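The Town That Learned to Talk About Its Newcomers

By Jennylyn Tiongson
31 August 2020

The first thing people in Stiretham tell you about is the hall. It has a leaky porch, terrible acoustics and a heating system that bangs like somebody is trapped in it, and for one long evening in June it held the best argument I've heard in years.

The question was simple enough to fit on a postcard: should the town take in more refugee families, and if so, how many, and who would look after them? A yes would add 40 people to a town that had never had a resettlement program of any kind. The council could have settled it in a back room. Instead it put the matter to a public assembly, with the chairs in rings, the microphones passed by hand and a rule that you could speak for three minutes but had to begin by repeating, fairly, what the person before you had said.

I love that rule! I've covered migration debates in four countries, and most of them go the same way. A panel sits on a stage, an expert shows a map with arrows on it, and then a man in the third row asks a question that is really a speech. People go home with exactly the opinions they came in with, plus a parking ticket. In Stiretham you had to listen, if only to save yourself the embarrassment of standing up with nothing to repeat.

The first speaker was a retired bus driver named Malau, who was against the plan and said so in his first breath. He wanted to know about the clinic, where it already took two weeks to get an appointment. The woman who followed him was strongly in favor, but she had to start with the clinic, and by the time she'd described his worry properly (he nodded along, then corrected her on the opening hours) she had added one of her own about prescriptions. It went on like that for the better part of four hours. Schools came up, and rents, and a long detour about the bridge, which has been closed to trucks since spring and which everyone in town can bring into any subject at all.

There were hard moments. One man said he felt he was being asked to be generous by people who lived nowhere near the empty apartments. A teenager whose parents had come as refugees told the room what it was like to hear her family discussed as a load to be carried. She kept to her three minutes, and the next speaker took a good while to find the words to repeat her.
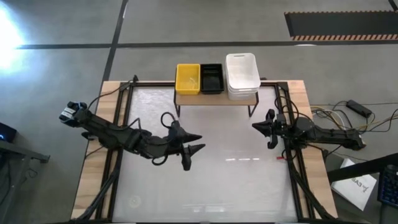
Two robot arms face each other over a white work surface.

Work came up more than anything else. The plan's supporters tended to talk about shelter and safety, and the skeptics about costs, but both sides kept circling back to jobs, and whether people who arrived would be allowed to take them. Under the original draft, families would have waited months before anyone so much as looked at their qualifications. Ramalho, a council member who had helped write that draft, stood up and called the delay a mistake. She wanted language classes and job placement to start in the first week, side by side. Even Malau clapped for that one.

The vote came late, on paper slips, with a short break while someone hunted for more pencils. The assembly recommended the plan by 575 to 458. Those numbers deserve a closer look, and I've been chewing on them all summer. This was a real division. Plenty of people walked out into the parking lot having lost, and some of them were sore about it. But the opponents had changed the plan as much as the supporters had. The clinic got an extra nurse written into the budget. The apartments nearest the closed bridge were dropped from the list. The waiting period went in the trash.

The council adopted the whole package later that month, and the group that grew out of the assembly gave itself a name, Gudutik, which one of the founders swears was her grandmother's word for a pot that has room for one more spoon. It has 500 people on its mailing list now. They meet online these days, like everybody else, and they've kept the repeating rule, although it gets a little chaotic when someone's connection drops right before their turn and they have to summarize a neighbor they only half heard.

I sat in on two of those calls in August. The first was almost entirely about bicycles: who had a spare one, which sizes were needed, whether a child's bike with no brakes counted as a donation. The second was about winter coats, the school bus and a disagreement over how often the newsletter should come out. Malau was on both. He still thinks the town moved too fast, and he told me so cheerfully and at length. He has also signed up to teach anyone who wants it how to drive a bus, and he would like it known that the clinic still closes too early on the days he needs it.

Other towns have started calling. Ramalho gets a couple of requests a week, and she sends each of them the same packet: the floor plan with the rings of chairs, the speaking rule, the budget before and after, and a handwritten page of things that went wrong. The pencils are on it. So is the heating.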